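Pre-update checklist for graphics drivers, with comments

Checked December 18, 2025, on the Plikine workstation in the Kowalczyk editing room. The new Ondico driver branch is out and I've been itching to get it on, so I went through the whole list before lunch. Use it on your own rigs, and add notes if yours behaves differently!

1. Restore point made and named. Done. I put the old driver version in the name, which makes it so much easier to find later.

2. Old installer saved to a second drive. Done. The download page only keeps the last 2 releases, so hang on to yours.

3. Free space on the system drive. Pass. The installer wants 10 GB while it unpacks and we have 100 free.

4. Overclocks and custom fan curves back to stock. Done, and I exported the profile first (the last update wiped mine and I spent an evening typing it all back in).

5. Power plugs seated at the card. Pass. Machine off at the wall, side panel off, firm push on each plug.

6. Dust on the card's fans and the front filter. Needs attention. The filter was grey all over. I've vacuumed it, but it's due for a proper wash.

7. Overlays and capture tools closed. Pass. Check the tray as well, because Jonent keeps running after you close its window. 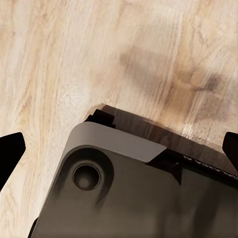

Loretta Pruitt: I'd move number 7 up to the top. Jonent was still open when I did the October update and the installer hung at the display stage, so I had to boot into safe mode and start over. Also worth pausing automatic system updates until you're finished.

Great point about system updates, so that's now number 8. I've left the overlay check where it is, as it's the last thing I look at before launching the installer, but I've put it in capitals on the printed copy.

8. Automatic system updates paused. Done. Remember to switch them back on.

9. Clean install box ticked. Done. It clears your per-game settings, so write down any you care about.

10. After restart: both monitors at the right resolution and refresh rate. Partial. The second one dropped to 60 Hz and I had to set it back by hand.

11. Shader cache rebuilt. Pass. First launch of our test game was slow, second was lovely and quick. The old stutter when you turn the camera in the harbour level is gone, and I'm thrilled about that one!

12. Event log clear of display errors after an hour's play. Pass.

Still open: filter wash, and a second look at the refresh rate after the next cold start.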